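10/21/24
by Fiifi Sowah

Up before the alarm again, so I made tea and sat with Gran's recipe book, the one with the broken spine that I have been promising to copy out since June. I have reached page 128, which is the groundnut soup, and I was so pleased to find she had written in the margin "less salt than Appiah says", underlined 2 times. I could hear her voice saying it! Mum rang while I was still smiling over it and we talked for far too long about whether the soup wants ginger at the start or at the end. She says the start, always the start, and I dare say she is right, though I have been putting it in late for years and people have come back for seconds.

I got through four recipes before lunch, which is good going for me, as I will keep stopping to read the bits of shopping list and the old addresses she tucked in between them.
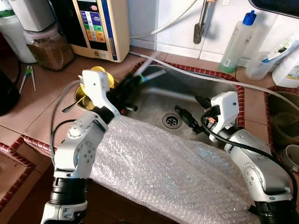
After lunch I walked down to Lirna for a fresh notebook, the lined sort with the stiff cover, and came home with two, plus a bag of plantain that I had no intention of buying. The whole book runs to 223 pages, and some of the later ones are so faint that I shall have to take them over to Mum's and hold them up to her big window while she tells me what they ought to say.

Fried the plantain for supper and ate it with the last of the beans. Must ring Auntie tomorrow and ask what on earth Gran meant by "a Sunday spoon" of pepper.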